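3. Sorting practice and the condition of returned office computers

The second part of the study looked at what happens to desktop computers between the day they leave an office and the day a decision is made about them. Two sites, Bonder and Simus, gave access to their records from May onwards. Both receive machines from schools, clinics and local councils, and both sort them into the same classes: reuse whole, reuse for parts, and recycle.
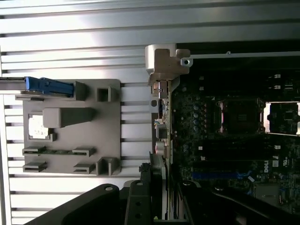
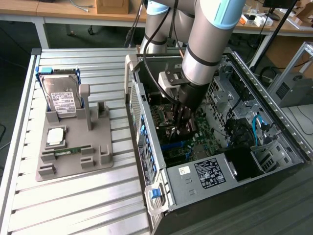 Figure 4. A grey plastic bracket with a blue latch (first picture) and an open desktop tower lying on its side (second picture).

The written rules at the two sites differ less than their results. At Bonder, a machine is looked at once, by one person, who records its age, its outer condition and whether the main parts are present. At Simus the same points are recorded, but a second person checks every machine marked for recycling before it leaves the building. Staff at Simus described the second check as slow but useful, and several said that it had changed how they made the first one.

The sample consisted of 195 machines, of which 100 came from Bonder and the remainder from Simus. Machines were included if the donor had filled in the handover form and if the form could be matched to the sorting record. This second condition proved hard to meet. Forms were often signed for a whole batch, with a single line covering machines of different ages, and these batches had to be left out. The sample therefore leans towards donors with careful office habits, and the findings should be read with this in mind.

Interviews were held with sorting staff at both sites, mostly on a Thursday, when few deliveries were due. Hailu carried out the interviews at Bonder and Tkachuk those at Simus, using the same list of topics. Notes were exchanged and read by both authors before any coding was done. Where the two readings differed, the passage was discussed and the agreed meaning was entered – or, in a small number of cases, the passage was marked as unclear and set aside.

Age was the reason given most often for sending a machine to recycling. Staff did not apply a fixed limit, however, and the donor's own description carried a good deal of weight. A form that called a computer "old" or "slow" tended to be believed. One member of staff at Bonder explained that there was little point in arguing with the people who had used the thing every day. At Simus, where the second check was in place, such remarks were treated with more caution, and parts were more often kept back from machines that were otherwise written off.

Storage space also shaped decisions. Simus has shelving for more than 800 parts, while Bonder keeps its stock in a shared room and clears it when another user needs the floor. Staff there admitted that the class given to a machine could depend on how full the room was that week. The point does not appear in the written rules of either site, and it is taken up again in Section 5.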